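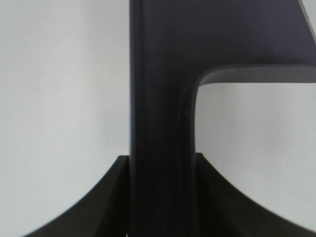

Notebook, cell 2, July 27, 2022

Written by Henrique. Please add your remarks at the end and do not change the text in the middle.

Purpose of today: to agree on the inspection rule for fingers before a run. Until now each of us has his own way. Rodrigo looks at the finger and pushes it with the thumb. Ilídio checks the screws with the torque driver every time. I check the wrist picture and go on. Cyril asked during the Selusham visit which one is our rule, and I could not give him an answer.

What I look at in the wrist picture

The left edge of the upright part is the best reference we have. It is straight and sharp against the light background, so a change of angle must show there first. The inner corner, where the arm goes out to the right, is also useful. It has a rounded fillet with a thin line of light on it, and I think a crack would interrupt this line. I say "I think" because I have never had a cracked finger under this camera. Florêncio had one at Bonby but he kept no picture.

There is a very small dark dot on the side face, at middle height. I cannot say from the picture if it is a hole or only a mark. There is also a dark speck on the background at the right, a little above the black flange. Under the draft rule both must be written in the log, also when they look harmless. The next person must be able to know if the dot is old or new.

Draft rule, version 2

1. Stop the arm and put it in the inspection pose. Do not put a hand near the fingers before the enable light is off. For this check we do not accept "it is only paused".

2. Save one wrist picture before anyone touches the finger. If you clean first, the picture has no value for comparison.

3. Compare with the reference picture of the same finger. Look at the straight edge, the inner corner and the place where the finger goes down between the two flanges.

4. Write every mark with its position in words. "Side face, middle height" is enough. Do not write "same as before".

5. Clean with the dry cloth only. Alcohol is for the end of the week, when the finger is off.

6. Check the screws with the driver when the counter has passed 675 cycles since the last check, or after any collision, also a soft one.

7. Two names in the log if the finger was removed. One name is enough if it was only looked at.

Discussion

Rodrigo does not like point 6. His opinion is that a fixed number makes people stop thinking, and that 675 comes from nowhere. He is partly right. The number comes from the old Pretdale fixture, where we found the first loose screw at 1,162 cycles and then took a lower value to be safe. It was a different finger, with a different weight. I propose we keep the number until October and then look at the log again.

Ilídio wants the torque check every morning. I am against it for a practical reason: each time we put the driver in the screw we wear the head a little, and we have already changed two screws for this. He answered that screws are cheap. This is true, but the inserts are not.

Point 4 was accepted by everybody. In the old log I found 13 entries which say only "OK", and from these I cannot reconstruct anything.

Not decided

What is a collision. If the software stops on force, it is clear. If the finger slides on the table and the software does not stop, the operator must judge, and we judge differently. Cyril will send the wording they use at Selusham.

Who approves a new reference picture. At this moment anybody can overwrite the file. I have made the folder read-only for today and Rodrigo has the password.

If the light is changed, is the old reference still valid? With the present soft light the front face is almost all one dark tone, and toward the bottom it goes nearly black. A scratch there could be missed. I want to try a small lamp from the side, but then all the references must be taken again.

To do

Henrique: print the draft and put it next to the cell. Write the Sampaio order for spare inserts.
Rodrigo: rename the reference files, finger number first, then the date.
Ilídio: calibrate the driver, the label is expired.
Florêncio: ask at Bonby if somebody still has the broken finger.

Remark, Ilídio: In point 1, please write which light. There are two on the cabinet and the new people look at the wrong one.

Remark, Henrique: Corrected on the printed copy, it is the upper one.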